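**Flenell knit comb, 24-tooth head**

Bought in August to deal with pilling on wool and acrylic. The comb weighs 56 g, takes no batteries and costs less than the Kurkano electric shaver it replaced.

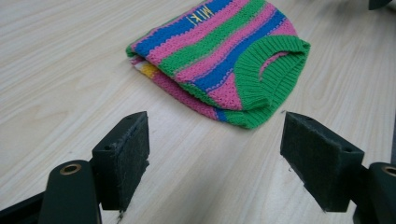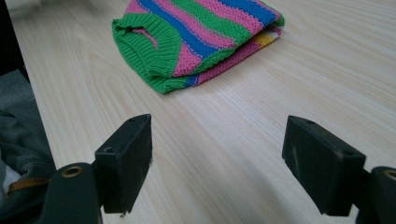

Striped knits, folded.

On flat stocking stitch the comb clears pills in 4 short strokes - always in one direction, with the fabric held taut. Ribbing is slower, and the teeth snag on loose floats if the angle is too steep. Bethel Endale tried it on a mohair scarf and gave up.

The handle seam is rough and needs a rub with fine sandpaper. Spare heads are sold separately as part 613.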